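Buying grippers on a small budget: a chat with Eimear Keane

Posted in August / Kit and Spending / 3 comments

Caught Eimear Keane between two meetings and a sandwich. She runs equipment at Skasstead, where they collect handling data for laundry and folding robots, and she has just put in next year's order. Or most of it. "The arm is still in a spreadsheet," she says. "It's been in a spreadsheet since spring."

So what did get bought? Hand-held grippers, mainly. People hold them and do the job themselves, the recordings go off to Wendska for training. No arm needed at this stage, and that was the whole argument she took upstairs.

"Everyone wants the arm first. It looks good when visitors come. But if you've got no recordings of clothes being picked up, what's the arm going to do? Sit there." She wanted the money in pairs of grippers and in hours. Mostly hours.

Hours are the bit people under-budget, she reckons. Her first plan had 30 per cent for wages. Laughable now. The second had 47, and she'd go higher again if she could.

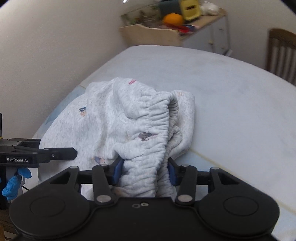 Photo: Skasstead / supplied

Soft stuff is what eats the time. Knitwear, kids' clothes, anything with a stretchy waistband. "A box is a box. You grab trousers by the waist and the whole thing goes into a heap, and then you've got to find the other side of it." Two grippers, then, one per hand. She prices them only as pairs and got a bit cross with a supplier who quoted for one.

Finger pads go on a line of their own. So do cables, gloves, screws. "Put spares in the same line as the grippers and somebody trims it. Put them seperate and they leave it alone, don't ask me why."

And the clothes? Cheap. Second-hand bundles, some 3 bags a month, with patterns and prints and odd colours on purpose. Plain white t-shirts taught them very little, she says. Tables and chairs are whatever the room already has.

She did look at leasing. Imton offered a deal through a scheme called Samir, three years, servicing included. Tempting. But the fee ran on through quiet months, and she has a lot of quiet months. They bought outright in the end and kept a small pot back for repairs.

Any regrets? Long pause. "Storage. I costed the discs for a pilot and we were past the pilot in no time." She'd also of asked for sample pads before signing, and wants that written into the next order.

The arm comes up again on the way out. Maybe next year, maybe on loan. She has to go, the other meeting has started without her.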